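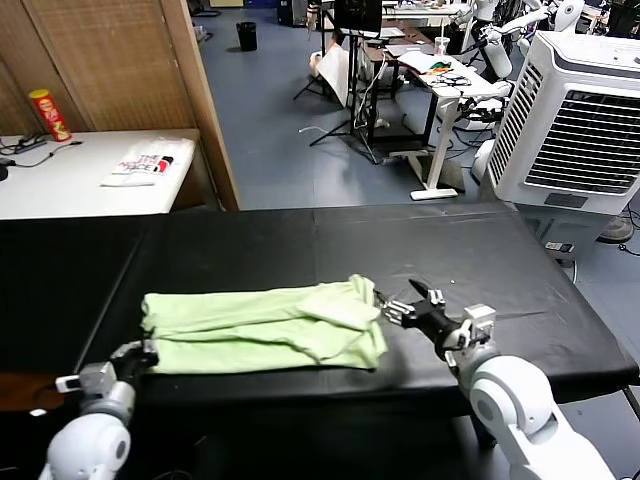

Folded green cloth on a black table, two white arms.

Otby community board > Local news and council > Letters page in the Otby paper, new limit

strazds_lane
Good evening everybody. I want to ask what you think of the new rule for the letters page. I read it this morning in a small box under the bus changes. From July a letter may have at most 80 words, and the name of the street of the writer will be printed together with the full name. Before it was only the name and the town.

I have written to this paper many times, mostly regarding the library hours and the Grutov road. English is my third language and I need more words than other people to be polite. In 80 words I can be rude or I can be unclear. I counted my last letter and it was far over.

Did anybody get an explanation from the editor?

fencepost
The explanation is that Haltico owns the paper now and they want the space for ads. Same thing at every paper they have bought.

marram
I don't agree with fencepost. The page is the same size as last year, I keep the old ones for the wood stove and I compared. They print more letters now, only shorter. For me it is better. Before, one man filled half of the page with his opinion of the mayor and everybody else had to wait.

strazds_lane
It is possible that you mean Cor Jacobs. I did not always like his letters but he was the only one who had read the budget of the council. When he wrote that the rink repair was listed in two places, the council corrected it at the next meeting. How would he explain this in 80 words?

marram
He would learn to. And the rink was one time. The other weeks it was the colour of the mayor's car.

tidewrack
I sent them an email about the street name and received an answer. I copy the part which matters:

"We ask for the street so readers can see whether a writer lives near the issue under discussion. Writers with a safety concern may ask us to leave it out."

So you can ask. But it was not written in the box in the paper, and I think it should have been.

fencepost
And who decides if your concern is good enough? If I write that my neighbour's employer dumps snow in the creek, everybody on my street knows who wrote it. I won't write it, and the paper looks very peaceful.

tidewrack
They already printed your full name, fencepost. In Otby the street adds not so much. Half of the people here know what you had for supper.

fencepost
I never wrote to them under my name. I post it here.

marram
Well, there you have it.

strazds_lane
Please let us stay friendly. I see now that there are two questions and I mixed them in my first post. The street name I can accept if they publish the exception. The limit of words I still find wrong. Perhaps a normal letter could have 80 words and once in the week there could be a longer one, chosen by the editor.

cor_jacobs
A neighbour told me that I am being discussed, so I made an account. It is Cor Jacobs here, the real one.

The mayor's car was one letter, and it was about the lease and not the colour. I paid 2 dollars for my paper like everyone and I sent what I had to say. In that time they printed 41 letters of mine and they refused 40 others, and I never complained about the refused ones. An editor has to choose. But I would prefer that he reads a long letter and says no, instead of a form on the website that stops taking letters from my keyboard in the middle of a word.

marram
Fair enough about the lease. I apologize for that part. I still skipped most of the others.

cor_jacobs
Many people did. My wife also.

paperboy_grutov
In Grutov our paper has no letters page any more, only a link to their Facebook, and you should see what is written there. I would take your 80 words tomorrow.

tidewrack
Can a person from Grutov write to the Otby paper?

paperboy_grutov
I tried in spring. They printed it, but they cut the paragraph about your snowplows.

strazds_lane
I have sent my proposal of the longer letter to the editor this evening, by post and also by the form. The form version has 80 words exactly and I had to take out "Dear" and "Yours sincerely". When I get an answer I will put it here in the thread.

fencepost
Put the whole answer, please, also if it is longer than 80 words.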